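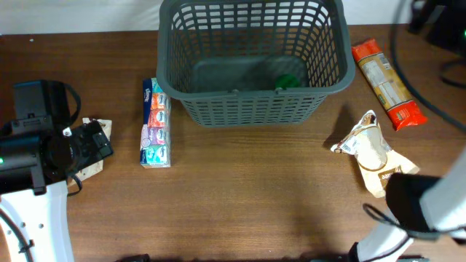 Pirmin Kälin wrote under my last thread that a family tree with no sources is a bedtime story, and that if I wanted to keep my sanity I should delete everything before my great-grandparents and start over with one person.

Threads > Family history > Lomthorpe and the Strands

So I did it! I deleted the whole top half of my tree. It took me two evenings to work up to it and then it was one button. This is a long one, get a drink.

5 replies · 18 likes

Some background for the new people. I've been doing my mom's side on and off since I had the flu a few winters back and got bored enough to sign up for Wellero. You type in your grandparents, it offers you "matches," you click yes yes yes, and by bedtime I had a line going back to a knight. A knight! With a coat of arms that I put on a mug.

I would like to say I was suspicious of the knight. I was not. I told people at work about the knight.

The first crack was a woman on there who had supposedly given birth to my ancestor four years after her own burial. I'd clicked yes on her too. Once you see one of those you start looking at the others, and I found a man who was married in two counties on the same day, and a boy who was older than his dad.

They'd all come from the same tree, which somebody had copied from another tree, which had been copied from one that isn't online anymore. Pirmin calls this "the photocopier." He has a lot of feelings about it.

9 shares

Anyway, start with one person. The person I picked was Margaret Strand, because she's the last one I can tie down with paper. I have her marriage and I have her will, and the will names a daughter who is definitely mine. The will is lovely. She leaves one of her sons "the lesser kettle." What did he do??

What I didn't have was where she came from. All the copied trees say Margaret Strand, baptized 1706, Lomthorpe, daughter of William. No source on any of them. Just that, over and over, in the same words, with the same typo in "Lomthrope."

I asked on Trirkus, which is an old-fashioned message board, the kind with signatures and little gray avatars, and if you're stuck on anything before 1800 I can't recommend it enough. They're blunt but they are so generous with their time. Violeta Zapata answered me within the hour and asked if I had seen the actual register or just the index.

I had not seen the actual register. I didn't know there was a difference, to be truthful with you all.

For anybody else who doesn't know — an index is somebody's typed-up list of what they think the register says. They might have been tired. They might have been working from a bad microfilm. They might have left out the half of the entry that you need, like what the father did for a living or which farm he was from. The register is the thing the parish clerk wrote in. You want that one, or a good scan of it.

So I sent off for the scan. There's a form and a small fee and then you wait, and I'm terrible at waiting, so in the meantime I tried to learn to read the handwriting.

Can we talk about the handwriting. The letter e looks like an o that fell over. The letter c looks like an r. The letter s has two versions and one of them looks like an f, which I knew, everybody knows that one, but I didn't know that h dips under the line like a y and that I'd be reading "his" as "yis" for a week.

Violeta's tip was to make my own alphabet as I go. Find a word you're sure of (somebody's name that repeats, or "daughter of," which repeats forever) and copy out each letter the way that particular clerk makes it. Then use those to crack the words you don't know. I did it on the back of an envelope and the envelope is now the most valuable thing I own.

The other tip, from Gøran Holmgren, was to read the page out loud. I felt silly but it works. A lot of the spelling is just the clerk writing down what he heard, so if you say it out loud it turns back into a word. I stared at "yoman" for ages and then said it and, oh. Yeoman. Okay.

2 people talking about this

The scan came on 8th September. I'd cleared the evening. I made toast. I opened the file and there she was, third entry down, as plain as anything: Margaret, daughter of a Strand of this parish.

Of a THOMAS Strand.

Not a William in sight. I went up and down that page like I'd lost an earring. William Strand is in the register, he's on a later page, baptizing a Margaret of his own a couple of years on. There were two of them! Two little Margaret Strands in the same small village, probably cousins, and every tree on the internet has mashed them together into one girl with one's birth year and the other's father.

I wish I could describe the noise I made. My husband came in to see if I was hurt.

Now, obvious question, which one's mine? And this is where Pirmin's "one person, on paper" thing earns its keep. Old me would have picked the one I liked better. (Thomas. I don't know why. He seems nice.)

New me made a chart. One column for each Margaret, and under each one only things I've seen with my own eyes in a record. Thomas's Margaret: baptism. William's Margaret: baptism. My Margaret: marriage, will. That was it. It's a very short chart and it was kind of humbling, after the mug.

Then I went looking for anything that would knock one of them out. Nizar Zoubi said always check burials first, since so many kids didn't make it, and if one Margaret died as a baby then you have your answer, as sad as it is. I went through the burials for Lomthorpe for the next 18 years, line by line. It's hard reading. You start to recognize the families. There's one household that loses child after child and then the clerk, who never writes one extra word about anybody, writes "the last of them."

I had to go for a walk after that one.

No Margaret Strand in the burials, by the way. Both of them seem to have grown up, or at least weren't buried there as children. Great for the Margarets, no help to me.

Next was wills. If my Margaret's father left a will and mentioned a married daughter by her new last name, I'm done. Thomas left no will that I can find. William left one but it's in a box in a record office that hasn't been scanned, and it's listed in the catalog with a note that says "damaged by damp." I've ordered a copy anyway. Everybody send good thoughts to William's will.

The one clue I do have is the kettle. I know, I know. But in my Margaret's will one of the witnesses is a Thomas Strand, who'd have to be a younger Thomas, so maybe a brother named for his father? Edvin Sjögren pointed out, very kindly, that there were probably Thomases on both sides and that William may well have named a son after his own brother. Which, yes. Fine. I've put it in the chart in pencil.

Things I've changed in how I do this, if it's useful to anybody starting out. I turned the automatic matches off in Wellero, it's in settings under "hints." I write down where I got a thing at the moment I get it, even if it's just "Aunt Carol on the phone." And if I search for something and don't find it I write that down too, with the years I covered, so I don't spend another night on the same burials.

Oh, and dates! I nearly got caught by this. In England back then the new year started in the spring, so a baptism that the clerk puts at the tail end of one year could be the start of the next one by our counting. If you've got a kid who looks like they were born before the wedding, check that before you start gossiping about your eight-times-great-grandmother. I'd already started gossiping. I've apologized to her.

A few of you asked if I'm sad about the knight. A little! It was fun having a knight. But I know more about Lomthorpe now than I ever knew about him. I know which farms flooded and who kept getting fined for letting pigs wander, and I know that somebody's son got the smaller kettle and presumably had to see his brother with the big one every day. I'm still using the mug.

I wrote to the owners of three of the copied trees to tell them about the two Margarets. One fixed it the same day and sent me a really sweet note. One hasn't answered. The third says his is correct because it matches all the others.

Pirmin, if you're reading, please don't reply to that man. I can see you typing.

If anybody has Strands anywhere near Lomthorpe, or has ever ordered a damp-damaged will and can tell me what to expect, my messages are open. I'll post when the copy gets here, even if it's mostly mold — and yes, I'm making toast again for that one.

18 likes · 9 shares · Show replies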